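Defense Group Questions State's Account of Proltmont Prison Phone Contract

PROLTMONT, 30/09/2022 - The Mulder Defense Project said Friday that the state has yet to back up its claim that a new phone contract will lower costs for people held at Proltmont Correctional Center.

The prison signed with Clirska in April. Officials have since said families will save 25 percent on calls. The group asked for the figures behind that number and got 3 pages, most of them blacked out.

"We keep hearing about savings," said Laurier Cormier, a staff attorney with the project. "We have asked 17 families to send us their bills. None of them can find the savings, and the department won't tell us where to look."
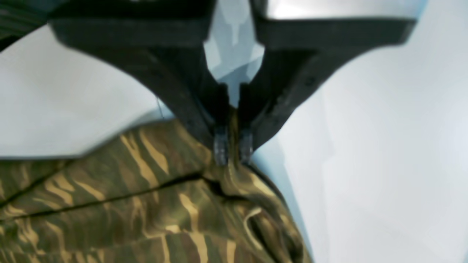
Calls are now capped at 15 minutes. A family that wants to keep talking has to dial in again and pay a second connection fee, a charge the department's announcement left out. The department calls the cap a "scheduling tool."

The group also doubts a promise that calls with lawyers will not be recorded. Under the contract, call storage is handled by a second company, Datilia, and lawyers must register their numbers by mail. The department has not said what happens to calls made while a form is waiting to be processed.

"They say there is a safeguard," said Colleen Sutherland, who runs the project's records office. "Fine. Show us the log."

The project has filed a new records request and is asking for an outside audit of the contract. Families and lawyers with billing records from Proltmont can send copies to the project's Mulder office.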